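Garnonari Town Council – Minutes, Nov 8, 2023

14 shares | 6 comments

Present: Acting Mayor Kazuhiro Kaneko, Councilor Tarcísio Leite, the clerk, and enough others for a quorum, just.

1. Resignation of the mayor. The letter was read aloud. It was short. Mr. Kaneko was confirmed as acting mayor until April by 17 votes. Mr. Leite asked whether the charter allows an acting mayor to appoint a deputy. The clerk said the charter is silent. Mr. Leite was not.

2. Special election. The clerk put the cost at about $66,000. Mr. Leite called this outrageous and moved to hold it sooner. Debate ran 40 minutes – most of it on whether debate had been opened.
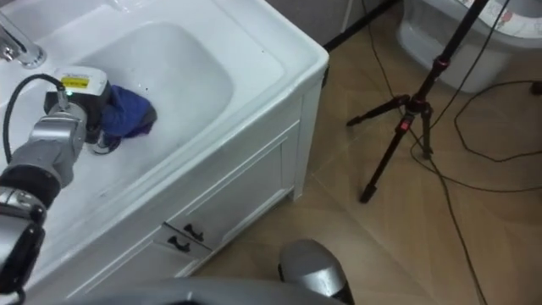
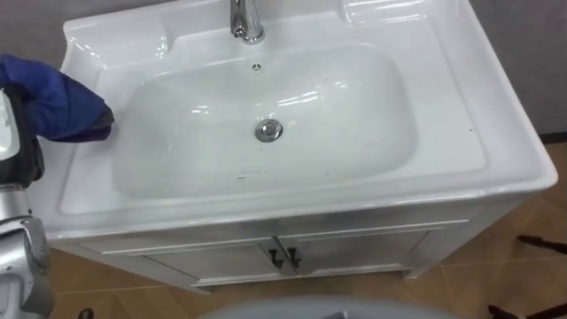
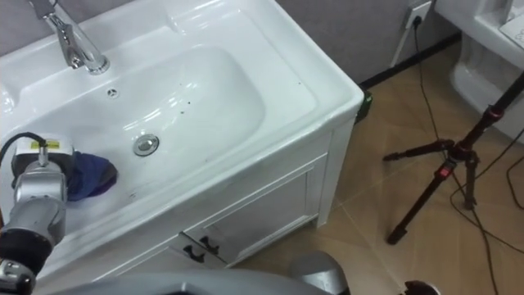 The motion was tabled. Mr. Leite then moved to untable it and found no second.

3. Petition. A petition with 70 signatures asks that the Takagi ward keep its own polling place. Received and referred to the clerk, who had brought it.

4. Other business. None, at some length.

Adjourned on the second attempt.

Recent items
Takagi ward map, revised again
Sirnotlow Road closure: letters
How to file for the special election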